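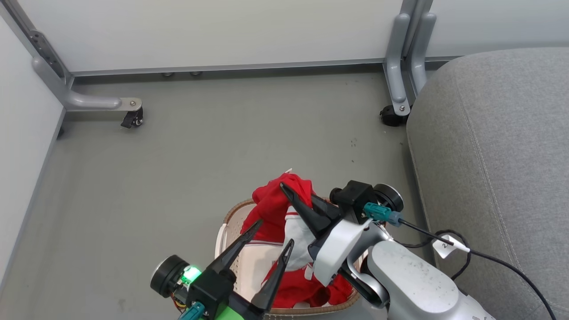
Gramau Neighbourhood Centre - Minutes, 03/01/2022

Present: Safta Coman (chair), Yoshinori Ishida (minutes)
Apologies: none

1. Previous minutes accepted.

2. Clothing swap. Onishi Hall is booked for April at $160, with tables included. Safta to ask if we can get in the night before - the key was late last time.

3. Flyers. Serkotine quoted for 400 or 1000. Agreed on 400, in colour.

4. Unclaimed coats. 19 still in the cupboard. Yoshinori to ring Onel about collection.

5. Other business. Kitchen tap still dripping.

Meeting closed 8.40 pm.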